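Getting a Wobbly Table to Sit Still

I put up with a rocking table for most of February before I finally did something about it, and the whole fix took me 30 minutes (plus a cup of coffee, which I did not spill, hooray!). So here's my routine.

First, move the table to a different spot. If the wobble goes away, it's your floor, and a felt pad under one foot is all you need. Mine wobbled everywhere, so on to the screws. Turn it upside down on an old towel and go over every one with a hand screwdriver. Snug is plenty. I stripped two on my old Bernesura desk by leaning on them, and I'm still mad about it.

A screw that just spins? Pack the hole with toothpicks dipped in wood glue, snap them off flush and leave it overnight. Works great in solid wood, not so well in chipboard.

For folding legs, wipe the hinges with a dry rag, then add one drop of light oil and open and close them 3 or 4 times. Check the rubber feet while you're down there, too. One missing foot will drive you nuts, and a bag of new ones is cheap at any hardware store.

Then set it upright and lean on it before you trust it with the good dishes!

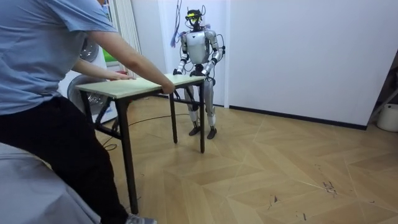
Both hands on the tabletop of a small folding table.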